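House rules for a two-handed robot at a shared table – how much is too much?

Posted in Workshop Practice > Automation
Tags: bench rules, manipulation, risk assessment, paperwork I did not want

flatpack_regret

We have a two-handed robot at our place in Dornbridge, and its career so far consists of picking up flat things and putting them in a desk file organiser. Books, boards, booklets, anything stiff enough to go into a slot. It is office work, and it is about as keen on it as I was at nineteen.

Until last month the rules for working near it were a sheet of paper that said BE SENSIBLE. Then we took on a job for Namari, who are perfectly nice and who asked for our written operating rules before they would send anyone over to watch. I asked what they had in mind and they sent me theirs, by way of encouragement. It runs to 96 pages. Page one defines "table".

I don't want to write 96 pages. I also don't want to send them BE SENSIBLE. My draft so far goes like this:

One person is in charge of the stop button and does nothing else, including phone.
Nobody reaches over the table while the arms have power. If something falls, it stays fallen.
The keep-out distance is 300 mm beyond the furthest either hand can get, taped on the floor.
The object list for the session is written down before the session. No surprise objects.
Fingers are checked for looseness at the start of the day.
The table is wiped and cleared of anything not in the task.

The last one is where we've fallen out. I say the table should have only the task on it. My colleague says a robot that only ever works at a bare table will be useless in any office on earth, and that a booklet lying next to the job is realistic. I say a booklet lying next to the job is something for a knuckle to catch on. We've been having this argument for a fortnight and have both begun to enjoy it, which is a bad sign.

Also, we have two tables pushed together, and the organiser is on the far one. Is there any accepted practice about working across a join? Namari's document has a section on floors, a section on ceilings, and a lengthy section on visitors' shoes, but on this it is silent.

Typical working layout:
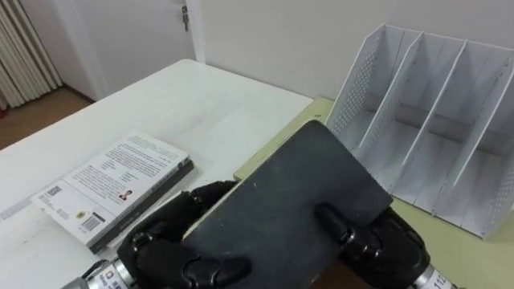 Comment from gantry_goose
Before anybody answers, could you say whether the hands are force limited and who set the limit? Half the rules you've listed matter a lot if they aren't, and rather less if they are. And please don't tape the floor from the brochure reach. Measure it with something in the hands. A robot holding a tray has longer arms than a robot, and tape seldom takes that into account.

Comment from flatpack_regret
Limited in software, set by us, written down nowhere. I can hear how that sounds now that I've typed it. The tape was from the brochure.

Comment from gantry_goose
I'll go and lie down, then.

3 replies, sorted by most useful

slow_is_smooth

I wrote the bench rules for a similar set-up at Pererthorpe and rewrote them twice, so I can at least save you the first two versions.

Your list mixes three kinds of rule and that's why it feels both too short and too fussy. Some of it protects people. Some of it protects the robot and the things it is holding. The rest is there so that the results mean something. Put them under separate headings and half your argument goes away, because you'll see that you and your colleague are arguing about different headings.

People first. This section should be short and there should be no debating it on the day. Stop button person, keep-out line, no reaching in under power. I'd add that the stop gets pressed once at the start of every session to prove it works, with the arms moving slowly and nothing in the hands. We had a very handsome button at Pererthorpe that had not been connected to anything since the desks were moved.

I'd also write down how people go in to fetch a dropped object, as that's the moment when everybody's good intentions go. Ours reads: hands empty or set down, drives off, the stop person says "off" out loud, then you go in. The saying it out loud feels daft for a week. Keep it.

Don't let the software force limit stand as your only protection for people. It may be fine as one layer. But someone will change it late one afternoon to get a heavier thing off the table, and will fully intend to change it back. Keep the value in the session sheet, along with who last touched it, and have the stop person read it off before starting. If your supplier gives a limit of their own, use the lower of the two and don't get creative. And your risk assessment has to be done for your layout, with your objects. The robot's own paperwork covers the robot, which is a different thing from a robot at your table with a hardback in its fingers.

Now equipment. Flat rigid things held in two hands are worse than they look. Both hands are gripping one stiff object, so each arm is in effect pushing against the other through it, and if they disagree by a small amount something has to give. With a softish paperback it's the paperback. With a board it is whichever finger joint you've been meaning to look at. Good practice, as far as there is any:

Decide which hand leads. The other one follows and is allowed to be soft.
Set a limit on the squeeze as well as on the lift.
Never release both at once above the table. Touch down, let go with one, pause, let go with the other.
Retire objects when their edges go. Fraying corners change how the thing sits in the fingers, and you will spend a morning blaming the code.

On clutter, I'm with your colleague, with a condition. Clutter is allowed if it's on the object list. A booklet that is meant to be there, put down in a known spot and noted on the sheet, is part of the test. One that somebody left when they went to find a biscuit is a hazard, even if it's the same booklet. That was our 2-line rule and it ended an argument which I suspect was older than yours.

flatpack_regret

Replying as it won't let me fit this in a comment. That is extremely useful, and annoyingly my colleague has printed the last paragraph out.

I've split the rules under your three headings. People came to half a page. Equipment came to most of a page, chiefly because of the two-handed business. We had no lead hand at all. Both were leading, like a couple with one map. I've now put in the touch-down-and-pause release and made the lead hand a box on the session sheet that has to be filled in before anybody may press start.
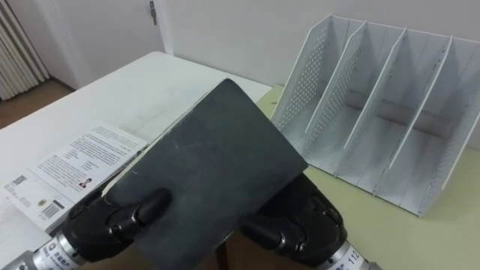 The third heading, results, is the one I'm still short on. At present it says that the objects go back to the same starting place each time and that failed attempts are kept in the log. My colleague wants a further line saying that a pick which needed a nudge from a human counts as a failure. I want this as well, but I know what it'll do to our numbers, and I'd like one more week of being good at this.

Still nothing on the join between the tables, if anyone has views. We measured the heights after gantry_goose frightened me. The nearer one is 690 mm and I'd rather not discuss the other until I've found some packing.

beige_enclosure

just put a fence round it. full height, interlocked gate, robot stops when gate opens, done. everyone wants to write poetry about lead hands when the answer is a fence

ours came from Soliman and it has never once needed a session sheet

Comment from slow_is_smooth
A fence is a good answer to the first heading and I wouldn't argue with anyone who has room for one. It does nothing for the fingers. They'll break just as well behind mesh, only further away.

Comment from beige_enclosure
further away is the point

second_best_spanner

On the table join, as that got missed.

I don't know of a rule that mentions joins as such, so treat it as two work surfaces that happen to be friends. Clamp them together. Leg to leg or frame to frame, whatever you can get at, because two tables that are merely touching will creep apart under any machine that leans on one and not the other. Mark the floor at the feet and check the marks at the start of the day along with the fingers. If one has moved, your calibration has moved with it, and the robot will be putting things confidently into a slot that was there last week.

Level them as well as you can and then make a rule that nothing gets slid across the join. Lift, carry, lower. A thin cover will catch on a lip you can't feel with your thumb, and then the hands are pulling against the furniture. Set the carrying height from the higher surface, with a bit added for whatever's sitting on it.

Fix the organiser down too. An empty desk organiser weighs very little and will go for a walk the first time something is pushed into it slightly crooked. We used double-sided tape for months and then two small clamps, and I have nothing bad to say about either apart from getting the tape off.

On nudges counting as failures: yes, put it in. If Namari send someone to watch, they'll be counting them anyway. You could have a separate column for "failed, but nearly", which has no standing whatever and cheers people up.

As for length, ours is three sides plus the session sheet, and the customers who asked have accepted it. One did write back to ask where "table" was defined.

Comment from flatpack_regret
Clamped, marked, packed level with an old catalogue cut to size, which has gone on the session sheet as a controlled item. Marking slow_is_smooth's as the accepted answer and this one as the one I'm taking home. Two and a bit sides now. The tape is being re-laid this afternoon with a tray in the hands, and the line has ended up going through my chair.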